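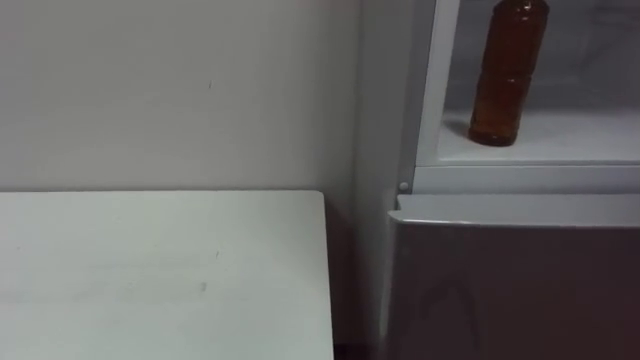
Dasau method

The Dasau method is a way of training two-armed humanoid robots to carry out household tasks made up of several linked steps. It was developed at the Goditz laboratory and first described in October. The reference task involves a refrigerator, a desk and a bottled drink, and combines walking, reaching and the handling of a door.

Background

Earlier systems usually learned a task as one long movement. A small error in where the robot stood could then spoil every later step. The Dasau method divides the task into 8 stages, each with its own starting and finishing conditions.
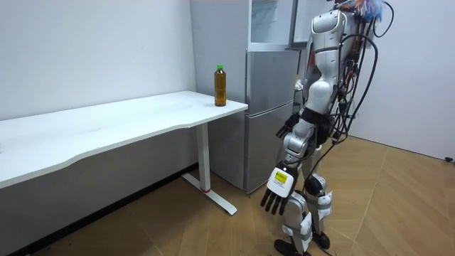
Foot placement is treated as part of the arm movement, and both are planned by the same controller. A stage is repeated if its finishing condition is not met.

Training

Training data are recorded in a single furnished room. Fixed cameras cover the robot and the furniture, while a camera at head height supplies the robot's own view.

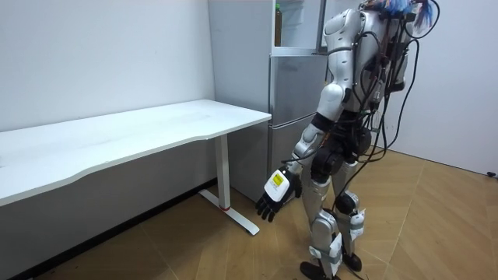

The two kinds of view are matched in time before training begins. A related programme, Kırmızıgül, uses the same recordings but leaves out the fixed cameras when the trained controller is run.

Results

In the published trial, the robot completed the full task in 79 per cent of attempts. The earlier Atine controller, tested under the same conditions, reached 13 per cent. Most remaining failures occurred in 2 stages, both concerned with the refrigerator door. 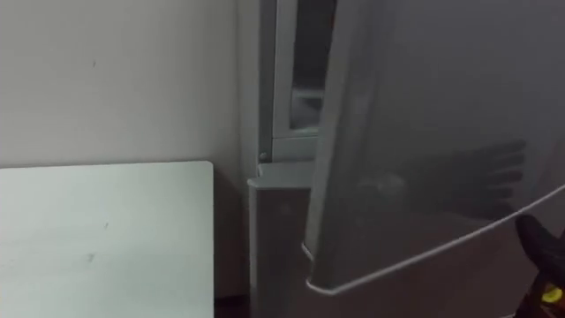 Glossy surfaces were named as a source of error, as reflections could be mistaken for solid objects. A revised version of the trial report was issued on March 17, 2025.

See also

Humanoid robot
Learning from demonstration
Whole-body control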